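Skenach Two-Story Escape Ladder

Home > Fire Safety > Ladders

In stock. Ships from our Mikdale store. Pick it up at the counter if you're local.

I sell three escape ladders and this is the one I keep under my own bed, so let me tell you why I like it and then what bugs me.

The Skenach is a folding ladder with steel hooks at the top and nylon straps down the sides. You hook it over the windowsill, pull the red strap, drop it outside, and climb down. It comes already put together, and that's a big deal to me, because I've had people bring in other ladders they bought years ago that were still zip-tied in the box with a bag of bolts (please go check yours tonight!). There's nothing to bolt on this one. You take off the cardboard sleeve and put it where you can reach it.

The rungs have ridges, and they stick out a little from the wall thanks to the standoffs on the back, so you get your whole foot on them and not just your toes. My old ladder had no standoffs at all and I scraped every knuckle I own coming down the side of the garage.

Will it fit my window?

Probably, but measure first. The hooks like a regular sill and wall. If your house is older you may have something deeper. Mine was built in 1940 and the walls are thick plaster, so I stood there with a tape measure for quite a while before I believed it would go over. It did, with not much to spare. Crank-out windows are trickier, and I'd like you to call me before you order for one of those. If you have a window AC unit in the only window in the room, the ladder isn't going to help you until you move one or the other.

Chalerm Kongkaew bought two for his upstairs bedrooms and ended up swapping one for the three-story version, as his lot drops off behind the house. Go outside and look at what's under the window before you pick a length. I forgot to do this the first time too.

Practicing with kids

Yes, do it! Start on the ground floor. Hang it out a first-floor window with a grown-up holding the bottom, let them go down three or four rungs, and leave it at that for the day. My daughter was stiff as a board the first time and by the third she wanted to know if we could leave it up all summer (no). Every kid should know which window is theirs and where you all meet outside. We meet at the mailbox.

One thing, and I mean it: the ladder is for when you can't get out by the stairs or a door. If the stairs are clear, take the stairs.

What I don't love

It's heavier than it looks, and folding it back up takes patience. The instructions have drawings so small I had to take them over to the lamp. The sleeve tears after you've opened it a few times, so I keep mine in a pillowcase. And it only comes in red and black, if you care about that sort of thing.

What's in the box

One folding ladder, assembled
Instruction sheet (tiny drawings)
Sticker for the window frame

Returns

You have 100 days if it hasn't been used. Please don't send back a ladder that's been through a real fire. Call me and we'll work something out.

Questions people send me

Can two people be on it at once? One at a time, please.

Can I leave it outside? No, keep it indoors and dry.

Do you sell the Usuga one? I used to. I didn't like the hooks.

Where should I keep it? Right by the window it's for, in something that opens without a latch, and don't pile winter blankets on top of it.
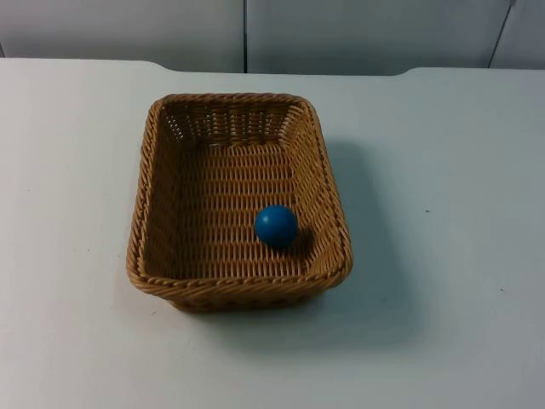 The closet is a bad spot, even if it's tidier. I had mine in there for a whole winter behind the vacuum, and when I timed myself in the dark it took me so long to dig it out that I moved it under the bed the same night.

Dennis Khaemba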